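Plutel puts two hands head to head, one claw and one glove

24 January 2026
By Paloma Yazzie

Two hands, one robot, same table. Plutel has started side by side trials of end effectors for its next upper-body machine, and the first numbers are in.

The company is weighing a plain two-jaw gripper against a five-fingered hand in a black glove. Each gets 600 pick and place attempts. Light food items, mostly - stuff that squashes, rolls or slips. Jahangir Sikder, who leads the trials, said the gripper had finished its set as of this morning. The gloved hand is still going.

"We wanted both on one body so no one could blame the base or the controller," Sikder said. "Same arms, same software, same operator. Change the hand and see what you get."
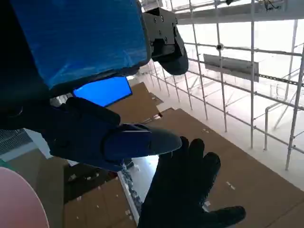 Early results favor the gripper on speed. It finished its set 20 hours ahead of schedule, with 30 failed picks logged. Sikder would not share a running figure for the hand. Said it would be unfair before teh set is done.

The hand has its fans in the building. Zanele Engelbrecht, controls engineer, has been tuning it since September and thinks the gap will close on odd shapes. Small round things especially. She also wants a second glove material tested, a grippier one, before anybody signs off on a purchase.

Food was picked on purpose. Plutel's first likely customer, kitchen supplier Greenberg, wants a machine that can move baked goods and fruit without leaving marks. Bread rolls go first in each session, Sikder said, they crush easily and the damage shows up right away. 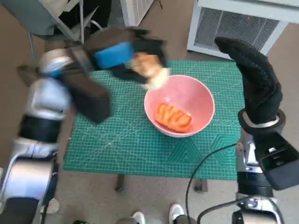

Roll in the gripper, gloved hand raised on the other side of the mat.

Cameras are the other half of the trial. Plutel is comparing the view from the head with a small camera at the wrist, and feeding the controller one, the other or both. Head view alone did better than expected on placing. Worse on picking, the arm tends to get in the way right when it matters. Wrist view alone was the reverse - good on the pick, lost once the target moved out of sight.

Lyle Kowalczyk, who handles the vision side, said running both is the obvious answer but costs time. The controller, a Stedari unit, has to line up two streams and it drops frames when the arm moves fast. A firmware fix is promised. No date.

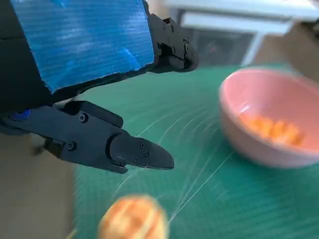
Fruit is where Kowalczyk expects the wrist camera to earn its keep. Whole pieces are a fair test of grip, loose segments are harder, they stick together and hide each other. With orange pieces piled in a pink bowl and the bowl smeared by motion blur, he said, even a person would have trouble saying where one piece stops and the next starts. The software has to pick an edge anyway. He is trying a shorter exposure next, plus a brighter lamp over the table if the budget allows it.

Rival firm Trinine showed a three-finger design last fall and Plutel has asked for a loaner. Roscoe Achterberg, Plutel's head of hardware, said talks were friendly but nothing is signed. If it comes thru, the third hand gets the same 600 attempts and the same food.

Full results will go to Greenberg first. A public write-up is planned after that, Achterberg said, failures included.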